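Guides > Bench Basics > Part 3: Measuring and Pouring with Glass Beakers

3. Setting up your pouring spot

Okay, on to the part I get the most email about. If you've done Part 2 you already have your glassware washed and your Stemeck concentrate mixed and resting in its bottle, so now we're going to measure some of it out without making a mess of the desk. I do all of this on an ordinary tabletop in a shared office (other people's elbows included!), so please don't think you need a proper lab bench.

You'll need:
- one small glass beaker with a spout and a printed scale
- the bottle of concentrate
- a lamp you can move
- a lint-free cloth
- a tray or saucer for drips
- your notebook, open to the batch page

3.1 Clear a patch of table bigger than you think you need. I go for the full reach of my forearm in every direction. Push cables to the back, or at least get them out of the path between your bottle and your beaker. Lamp cords are the worst for this. Mine has had a bottle over twice, and the second time it took a whole month's notes with it.

3.2 Put the lamp off to one side. If it's right over the glass you get a big white glare on the curve and you'll be squinting through it to find your line. Slide the lamp back and forth a little until the numbers stand out.

NOTE: White printing on clear glass is hard to read against a pale wall and much easier against a tan or brown surface. If your table is white, lay down a sheet of brown wrapping paper.

3.3 Check the beaker before anything goes in it. Run your eye (not your finger) along the rim and the spout. A chip at the spout will send liquid down the outside every single time, and a chip anywhere else is a cut waiting to happen. Chipped ones go in the glass bin. Don't demote them to pen holders, I know you want to.

3.4 Pour slowly, with the bottle neck just above the rim, and stop a bit short of your mark. Let the surface settle, then add the rest in drips. For a test portion you only want a little in the bottom. The color should be a pale amber. If yours is closer to strong tea, you skipped the dilution in Part 2, so go back and do that first. 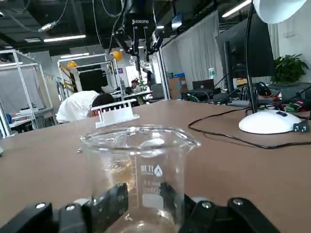 Fig. 3. Test portion in the beaker, pale amber, with the scale printed in white.

3.5 Now read it. Get your eye down level with the liquid, which for me means bending my knees and looking faintly ridiculous. Read at the bottom of the curve, where the surface dips in the middle. Write the number down before you touch anything else.

CAUTION: The lines on a beaker are a guide. They're fine for a test portion and they're fine for getting close, but if your recipe depends on the exact amount, use a graduated cylinder or weigh it. Darren Oakley wrote to me from Narnimholm after losing a full batch this way - he'd trusted the beaker at every step and the little errors piled up.

3.6 Pour off over the spout in one steady motion. Hesitating makes it dribble! Touch the spout to the inside wall of the receiving jar to catch the last drop, then set the beaker on your tray.

3.7 Rinse right away with warm water, then once more with distilled, and stand it upside down on the cloth. Amber residue left overnight dries into a ring, and I've never gotten one off without soaking. Skip the scouring pads as well, because they take the printed scale off a little at a time.

NOTE: If you're doing several portions, label the receiving jars first. I use the batch number and the portion (so 272-A, 272-B and so on) on masking tape. Jaanus Koppel uses colored dots and swears by them, but then he keeps a chart on the wall and I would lose the chart.

3.8 If the numbers look wrong. Nine times out of ten it's your eye level. Crouch down and read again. If it's still off, check that the table is level by setting the beaker somewhere else and seeing if the reading changes. Only after that should you start suspecting the concentrate.

When you've got three portions that match, you're ready to move on to filtering in Part 4. Leave the lamp where it is, you'll want it there.

Related guides
Part 2: Diluting the Concentrate
Part 4: Filtering and Resting
Getting Rings Out of Old Glassware
Labels That Survive the Sink
My Notes on the Conusmont Starter Kit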